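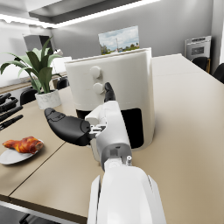
Annick Melnyk reckons a choir doesn't need to be good, it just needs to turn up. I thought about that all through evensong in May, wedged in the back pew with 9 other altos and a hymn book older than my mum. We sang number 304, badly, then sang it again (better!) because the organist felt like it. I'd come for the music and stayed for the quiet afterwards – the long bit before anyone reaches for a coat. I'm still not sure what I believe, but I've put my name down for Advent.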